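Plellik: a word list of roofing and ceiling terms

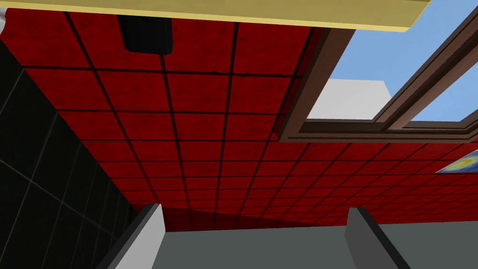
Hello, and thanks for stopping by! Plellik is my slowly growing list of words that people use for roofs, ceilings, rafters and all the bits in between, collected from builders, old trade booklets and one very patient uncle. I started it because I was translating a repair manual and couldn't find a decent word for the strip of wood that hides the join between a ceiling and a wall. I found eleven in the end, and then I couldn't stop.

What's in it

2531 entries at the moment, in one plain text file with tabs between the columns. Of those, 195 are words I've only ever come across once, so please treat them gently. The columns are:

term
language
meaning (in my own words, so blame me)
where I got it
notes

The notes column is a mess and I'm rather fond of it. Sometimes it holds a spelling variant, sometimes a grumble from whoever sent the word in. Roel Verhoeven went through all the Dutch entries in April and left remarks that are longer than most of the definitions (keep them, they're good).

Languages

English and Dutch are in fair shape. Greek is mostly thanks to Themis Katsaros, who typed up a whole booklet for me, and Indonesian came from Faizal Tjoa, who also put me right on the difference between a batten and a purlin. I'd had them the wrong way round in both languages! If you downloaded the file before that fix, get the new one.

Using it

Open plellik.txt in whatever you like. It's UTF-8. Spreadsheet programs will try to turn a few of the entries into dates, for instance anything with a timber size like 3/4 in it, so import every column as text. There's a smaller file, plellik-short.txt, with the 200 words I'd want if I were just starting out.

Things I know are wrong

"Soffit" has four entries and they don't agree with each other. I've left them all in, as people really do use it in four ways.

"Coving" and "cornice" point at each other, which is no help to anyone. I'll sort it.

Regional labels are patchy. If it says "north" with nothing else, I wrote it down in a hurry and can't remember which north I meant, sorry.

The plural column is gone. It was nearly empty and Roos Baert talked me out of keeping it.

Adding words

Yes please! Send me the word, what it means and where you heard it. A builder's van counts as a source, and so does your gran. Slang is welcome, rude slang goes in with a label.

Licence

Copy it, change it, print it out. A mention of Plellik would be lovely but I won't chase you for it. Jamila Kumarasinghe is working on the Sinhala and Tamil words, and those will go in as a separate file once she's happy with the spellings.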